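Oil finish on a table top, water rings after 2 months
Woodworking and Finishing > Finishing
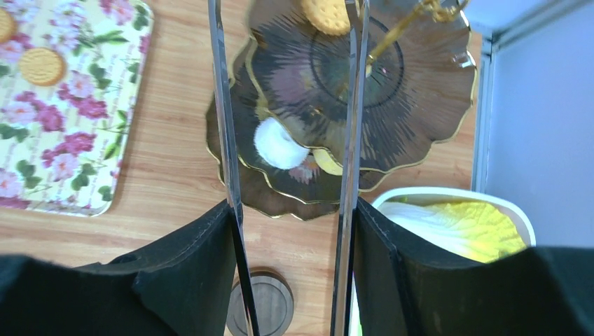 How long does a hardwax oil need before the surface can take a wet glass?
Two to three weeks at normal room temperature, longer if the shop is cold or the coat went on thick. Dry to the touch only means the solvent is gone.

grainfiller
Light top, two coats of Ralanix satin, buffed by hand. I'm still getting faint rings from cold glasses after 2 months. Sanded to 120 before the first coat. Do I add a third coat or strip it?

mortise_58
Don't strip. Scuff with a gray pad, wipe down, one very thin coat, buff off everything after ten minutes. Rings at two months usually mean the film is thin in spots.

Tsolakis_shop
Disagree. 120 is too coarse for a table. The scratches hold oil in the bottom and leave the ridges nearly bare. A third coat on top of that gives you a shinier version of the same problem. Go back to bare wood, finish at 180 and start over.

mortise_58
The can says 120 to 150. I've done kitchen tops at 120 with no rings.

Tsolakis_shop
The can is written for floors. Floors don't get iced tea left on them overnight.

kerf_and_tell
What was the humidity? I had the same thing in April with the shop at 58 degrees. Surface felt fine, fingernail still marked it at five weeks. Moved it into the house and it hardened up.

grainfiller
Garage, so probably cold. No heater. Pads were Grindus 120 discs on a random orbit, vacuum on.

kerf_and_tell
Then bring it inside for a couple of weeks before you touch it. Test with a wet coaster on the underside, assuming you coated the underside.

grainfiller
One coat underneath.

mortise_58
One coat isn't a fair test of a two-coat top. Use a back corner.

low_angle
Or switch to a wiping varnish. Carnex over cured oil has held up on mine, but you lose the easy spot repair.

Tsolakis_shop
Varnish over oil that may not be cured is asking for adhesion trouble. Wait first.

grainfiller
Moving it indoors tonight. Will test a back corner in two weeks and post the result.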